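Planning the Equipment for a Two-Arm Table Station: Project Report

27 Aug 2025
By Margaux Chevalier
14 shares | 2 comments

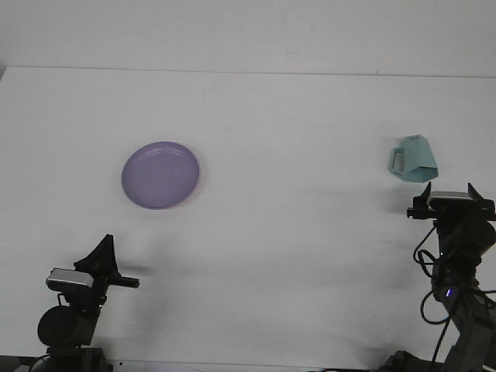 Warrick Wihongi wrote under the first draft of this report that a student budget should begin with the spare parts and end with the arms, and that we had done it in the opposite order. He is right, and I have changed the order of the sections after his remark. The numbers did not change.

1. Spare parts and small items

Our group received 4,000 dollars from the department in May. The money had to cover everything for one station: two arms, the wrist cameras, cables, power supplies, the table and the objects for the tasks. We did not have to pay for the computer, which we share with the group of Tarek Abdelaziz.

In the first plan the spare parts were one line with no amount. In the final plan we have spare gripper fingers, one spare joint motor and a second set of cables. The motor was the most discussed of these. Anahera wanted two, one for each arm. We decided for one because both arms use the same model in the upper joints, and the supplier Overgaard promised delivery in nine days.

The objects for the tasks cost very little. A plate and a pitcher are enough for the first task. We chose them in pale colors, which was maybe not wise with a white table, and the next group should put a few dark objects in their list. I bought them in a household shop in Clirkport and the receipt is in the annex.

2. The arms

We asked for offers from two suppliers, Overgaard and Gritar. The Gritar offer was cheaper for the arms alone, but the grippers were sold separately and the shipping was calculated only after the order. Overgaard gave one price for a pair with grippers, 1,816 dollars. We took this offer.

I must admit that we compared the offers too late. The first Gritar offer expired while we were waiting for the signature, and the new one had another price. For this reason the comparison table in the annex shows only the second one.

3. Cameras

Each arm carries a camera on the wrist, and one more camera is fixed and looks over the table. The fixed camera was not in the first plan. Maxine Ashby added it when we wrote the task list, because from the wrist it is difficult to judge the distance between two objects. Its stand was borrowed from the Plasley building and has to be bought by the next group.

4. Total and remaining money

The total spent is 3,357 dollars. The rest stays in reserve until the end of the project. We propose to use it first for a second spare motor and then for better cable guides, as the cables of an arm with a camera need more space than we planned.

5. What we would do differently

We would ask for all offers in the same week and write the date of expiry beside each one. We would measure the table before ordering the mounting parts. One bracket had to be sent back and the return postage was not in the budget.

Related
Two-Arm Station: Task List and Safety Rules
How to Request an Offer from a Supplier
Shared Computer Schedule, Plasley Building
Annex: Receipts and Comparison Table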